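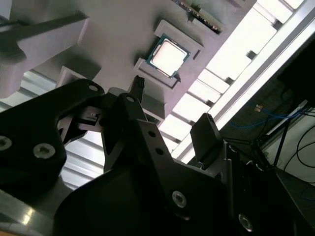

Processor in its pocket on the gray fixture plate.

Minutes of the January Meeting
Pathirana Flower Growers and Florists Association

The meeting was called to order at 6:40 p.m. in the upstairs room at Pikamus. A quorum was present. The chair asked that phones be silenced and reminded members that the side door locks at 9:00.

1. Minutes of the previous meeting
Approved with one correction. Under "Ribbon order," the width of the white satin should read one inch. The secretary will fix the file copy.

2. Valentine's Day supply
The buying group reported on the rose order. Skirnov has confirmed 1000 stems of red, in the 60 cm length, to be split among the member shops that signed the order sheet. White and pink are still open. Skirnov wants a final number by the end of the month and will not take changes after that.

One member asked if shorter stems could be had for bud vases. Skirnov sells them, but in full boxes only. Two shops agreed to share a box and will settle the cost between themselves.

There was a longer discussion about greens. Leatherleaf came in poor condition before Christmas, with brown tips on much of it. Several members have gone to salal and ruscus for now. No action was taken. Members who got bad leatherleaf should still send in their claim forms, with the box label attached.

3. Delivery pool
The pooled van ran 110 deliveries in December. Most went out on time. Complaints were nearly all about the hospital, where the front desk no longer accepts flowers after 4:00 p.m. Shops are asked to write the ward on the card envelope and to have hospital orders ready for the morning run.

Motion to raise the pool fee by $5 a month to cover fuel. Moved and seconded. A member spoke against, saying the shops on the north side use the van very little. An amendment to charge by the delivery was offered and failed. The original motion carried.

4. Cooler repair
The shared walk-in cooler is holding at 38 degrees but the door gasket is torn along the bottom. Stomevier quoted $800 for a new gasket and a service of the fan motor. A second quote has been asked for and had not come in by the meeting. Motion to accept the Stomevier quote if the second one is not received within two weeks. Carried.

Members are reminded to keep fruit out of the cooler. A crate of apples was left on the lower shelf over the holidays and the carnations beside it went sleepy.

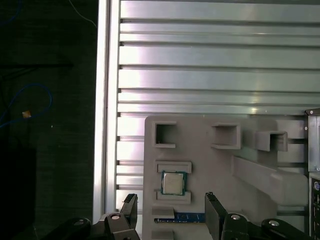 Ribbed aluminum panel and side rail, with the gray fixture board.

5. Spring design workshop
The workshop will go ahead in April at Pikamus. The morning is hand-tied bouquets and the afternoon is wedding work, mainly arbor pieces without floral foam. Chicken wire and water tubes will be provided. People should bring their own knives, clippers and apron.

The cost to members was set the same as last year. Shop employees may come at the member rate. The question of opening it to the public was raised again and put off until the room size is confirmed.

6. Bucket deposit
Growers reported that over a third of the black buckets sent out in the fall did not come back. After discussion it was agreed to start a deposit on the tall buckets only. Growers will mark theirs with paint on the rim. The amount of the deposit will be brought to the next meeting.

7. Sympathy work price guide
The draft guide was handed out. Comments so far: the casket spray sizes need measurements, easel rental should be its own line, and the page on standing wreaths repeats a paragraph. Written comments go to the secretary before the next meeting.

8. Other business
A member has a used ribbon printer for sale, with two spare cartridges. See the board by the stairs.
The seed swap table will be set out in March. Label packets with the variety and year.
A request was made to start meetings at 6:00. Show of hands was against.

9. Next meeting
Same room, 6:30 p.m. Agenda items: bucket deposit, cooler repair, Mother's Day order sheet.

Adjourned at 8:25 p.m.

Respectfully submitted,
Recording Secretary

Contact the Association | Copyright Pathirana Flower Growers and Florists Association | Back to top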